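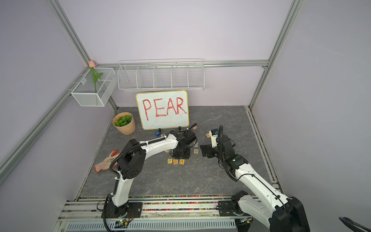
Berwyn Lougher wrote under my last review that wire shelf baskets always sag in the middle and that I should have waited a year before saying anything nice about one. Fair enough. I've had the Pekico hanging basket since October, so I can add a little.

It is the long white one with five compartments, made to hang on a rail. I paid $49. The thin wire partitions are fine for seed packets, chalk and plant labels. Pencils slip through unless they're in a cup.

No sag so far, with light things in it. I wouldn't load it with jars.

The small two-section mesh basket goes on the wall and holds less than you'd think. One artificial tulip stands up well enough in it. A gardening glove falls out.

I also bought the little whiteboard with the yellow border. The black feet are small, so set it on a flat floor against a wall. Red marker shows up well and big capitals read fine from the doorway.

Basket: 4 out of 5. Whiteboard: 3 out of 5. Delivery from Urnska was slow.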